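The Long Road to Dranico

Posted 16 January 2023

When Edin Tomić took the coaching job at Dranico Rowing Club, the men's eight had not won a regional final in 11 seasons. The boathouse roof was leaking, and the best athletes were leaving each year for bigger programs across the harbour.

Tomić did not promise medals. He asked every rower to come at five in the morning and to keep a training diary, which he collected and read himself. "In the first month I read mostly complaints," he told me. "This was useful also. I learned who was tired and who was only bored."

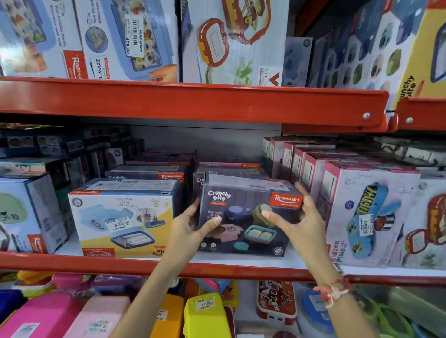
The change came slowly. Nimal Saha, who had rowed in the bow seat since he was a junior, was moved to stroke, and the rhythm of the boat became longer and calmer. Saha was against it in the beginning - he says he felt like a guest in his own crew. By May they had beaten Toom over 500 metres, a distance where Dranico was always weak.

The club has now 64 members and a second-hand boat, bought from Visunier at a fair price. Guido Dal Bello, the coach at Visunier, does not regret the sale. "I would prefer to race against a good crew," he said, "but maybe not so good as this one."

The final is again on the Toom course, where the wind comes from the left side after the bridge. Tomić has already changed the rigging two times.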